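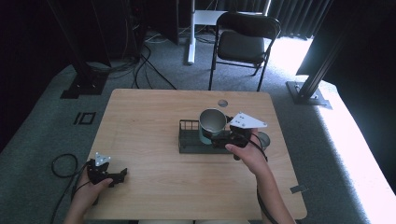

Sadia Cheema wrote:
> I would hold off on ordering a second pair of grippers until the
> first pair has a full month of table work behind it. The unit price
> is 424 per hand and we have no figure for jaw wear. Cups and racks
> are light duty. If we buy now and the jaws need replacing in March,
> that comes out of the same line.
>
> Also, does the Rind quote include cables? I read it twice and could
> not tell.

Sadia, list,

The Rind quote does not include cables. I called them Friday. Cables are a separate item, sold per hand, and the standard length is meant for a standing operator. For seated work at the small table they suggest the shorter one. I have asked for both prices in writing.

On wear: agreed that we have no figure. I don't agree that waiting a month gets us one. At the present rate one pair is in use for most of the working day, and when a hand goes out for service the whole station stops. Bemura quotes 20 working days for turnaround on a repair. That is the number I would plan around, more than the unit price.

What I would put in the request:

- one spare pair of hand-held grippers, 2 x 424
- cables, one per hand, price to follow
- replacement jaws, one set, price to follow
- strain relief and floor cable covers, from the general supplies line

The grippers alone come to 848. The line has 1,050 left in it, so 202 remains for the cables and jaws. If the written prices go over that, I would drop the jaws first and order them next quarter. Spare jaws without a spare hand don't help us when the fault is in the mechanism or the cable.

The arm purchase is a different matter and should stay out of this request. Drindeo want a deposit with the order, and Clive Marsden has not signed off on the floor loading. The hand-held work does not depend on the arm. Dishes in and out of the rack can continue on the present table whatever happens with Drindeo.

Two things I still need:

1. From Irfan, the hours logged per hand so far, left and right separately. I expect the right to be well ahead, and if so we might ask Rind whether they sell singles.
2. From Sadia, whether mounting plates are counted as consumables or equipment. Last year they went under both.

I will send the request in once I have the cable prices.

Sidra Memon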